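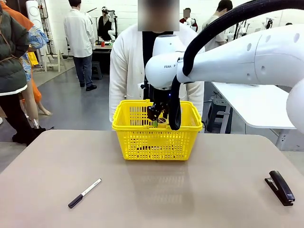 3.2 Receptacle and item set

Search this journal Advanced search Go

The receptacle used at both sites was an open shopping basket in yellow plastic, with a rectangular body, slotted walls and two handles hinged along the long sides. A basket was preferred to the lidded crates of the earlier Foddale survey (Hendriks and Vidal) on two grounds. Its contents can be inspected from the side, and the handles give two distinct access conditions without any change to the body. With the handles raised, an item has to be brought in between them or beneath them. With the handles folded along the rim, the opening is clear across its full width, although the folded handles add a little to the height of the edge.

The item set was drawn from the Barach stationery list, which holds 24 entries. Entries were kept if the item was in common office use, could be set down on a bare table without rolling off, and had at least one dimension greater than the width of a wall slot. The last condition excluded paper clips, drawing pins and most erasers. It also excluded loose pencil leads, which Arroyo had included in its pilot and later dropped.

Three of the retained items are discussed at length here — the marker pen, the tape measure and the stapler — as they differ most in outline. The marker is long and narrow, with a white barrel and a black cap. The tape measure has a round casing and a short wrist strap, and the strap was treated as part of the item for the purpose of deciding whether it was fully inside the basket. The stapler is black, and was laid on the table at an angle to the front edge. No attempt was made to standardise the angle beyond this, and the position of each item was noted on the record sheet by quadrant only.

3.3 Layout before filling

Items were set out along the front of the table and the basket was placed towards the back edge. The table top is plain and pale. Its smooth surface returns a faint reflection of the basket, and this was found to confuse automatic outlining of the lower wall; the outlines were therefore drawn by hand. The layout with the handles down is shown in Figure 2.

Figure 2. Basket at the back of the table with handles folded; marker pen, tape measure and stapler at the front.

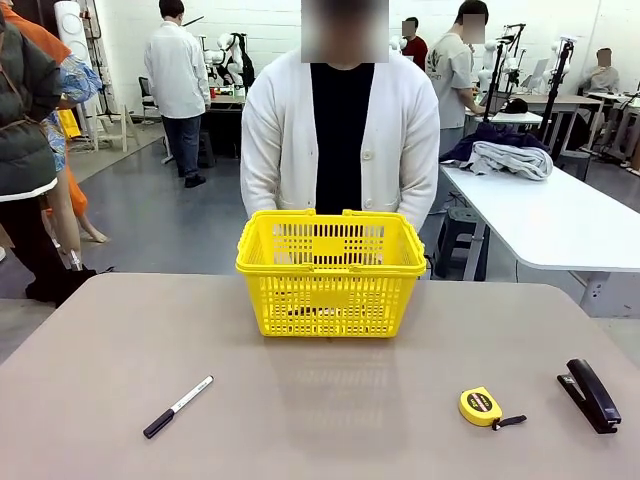 Each layout was repeated 30 times per handle position. Order was shuffled within a site but not between sites, and the Foddale series was completed in July, before the Arroyo series had begun. A layout was rejected if an item touched the basket wall before filling, or if two items overlapped.

Colour was not controlled. The casing of the tape measure is close in hue to the basket, and against the slotted wall its edge is harder to judge than that of the black stapler. We return to this in Section 5, where 16 layouts marked as doubtful by the first reader are compared with the second reader's notes. The marker presented a separate difficulty. A narrow item may come to rest with one end in a slot, and the coding scheme in Plunivum had no entry for this state. We coded it as 'inside' when the cap and the barrel were both above the basket floor and within the walls, and as 'partial' in all other cases.

The basket was emptied by hand between layouts and turned over to check the slots. Its handles were then reset to the position given on the sheet.

Related articles
Slot width and item loss in open-walled baskets
Hendriks, H. Hinged handles and access to shallow containers
Vidal, M. A coding scheme for partly contained objects
The Barach stationery list: notes on revision
Reflective table tops and hand-drawn outlines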